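Laundry Room Use at Plernmont: Project Report
Stavros Vukadinović

4. Discussion

The Cliltenel guide claims that a rack placed beside the washer saves 58 steps a load. I doubt it. The figure comes from one flat in Sondau, and my own log of 117 loads shows no clear saving at all. People still walked off to fetch hangers.

The door is a bigger problem than the guide admits. Opened all the way, it swings right toward the rack, and anything else kept on that side gets in the way too. 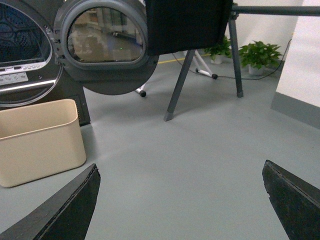
Weerakoon's layout puts the rack on the hinge side for tidiness. I would want to see it tested in January, when more laundry gets dried indoors, before recommending it to anyone.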